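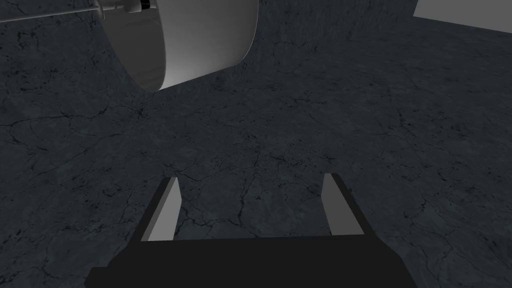

What is a robot simulator?

A robot simulator is a computer program that works out how a robot would move, touch and lift things, and then draws the result on a screen.

The Prustix kit from Havum is a simulator made for classrooms. It comes with one robot hand called a gripper. A gripper has two fingers. They move toward each other to hold an object and apart to let it go. In the starter lesson the gripper is black, with pale gray inner faces on the fingers, and it works over dark stone with thin cracks running through it. A large white cylinder is farther off, too far for the fingers to reach from where they are.

How does the gripper know where to go?

The program stores a position for every object. A position is a set of numbers: how far left or right, how far forward or back, how high up. The student types in new numbers for the gripper, and the program moves it there in small steps. At each step it checks whether the fingers have touched anything.

What is in the kit?

Prustix has 44 lessons. The first two cover moving and stopping. Gripping starts in lesson three. The printed guide is 97 pages long and was written by Solange Fagundes and Kacper Kurek. Words in bold are explained at the back.

Does the stone matter?

The cracks are a picture wrapped over a flat shape, like paper on a box. This is called a texture. In Prustix a texture changes how a surface looks and leaves its shape alone. How slippery the surface is gets set with a separate number, called friction. Lesson 12 lets you change it.

What could be better?

The text in the menus is small, and there is no undo button. If you type a wrong number, you have to load the lesson again. Younger readers may want help with lesson nine, which uses angles.

Words to know
Gripper: the part of a robot that holds things.
Texture: a picture placed on a surface.
Friction: the force that slows sliding.

Checked by Ea Arnardóttir, 23 Jun 2023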